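Notebook, December, 10:40

Hard water residue on glassware, run 4. Tap supply unchanged from run 3, hardness 255 ppm as CaCO3. Two wash solutions, 200 and 400 mg/L citric acid, same detergent, same brush.

Rinse: 10 s under tap, no wipe. Left to air-dry in the side room, window shut.

Result at 400: faint ring at the base of the beakers, none on the walls. Result at 200: ring plus spotting below the rim. Run 3 (no acid) was worse than both — see the scans in the Retix folder.

Balance drifted again after warm-up. Re-zeroed before each weighing, so residue masses should hold, but repeat the blanks.
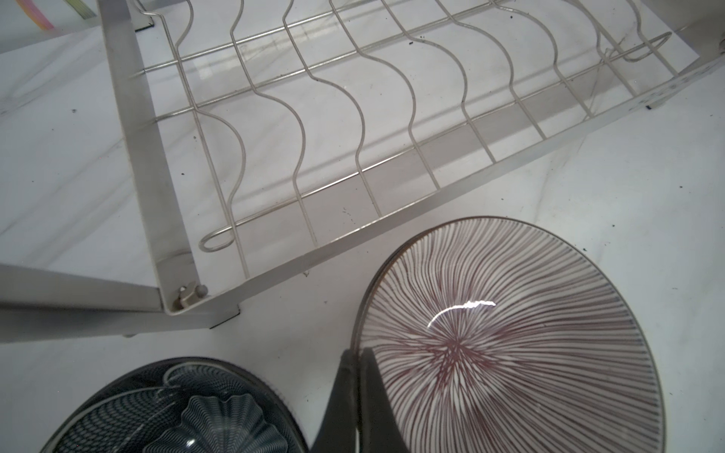 Quezada thinks the ring comes from the last of the rinse water pooling and wants a deionized final rinse before we touch the acid level again. Agreed. Run 5: 400 only, split tap/DI, blanks first.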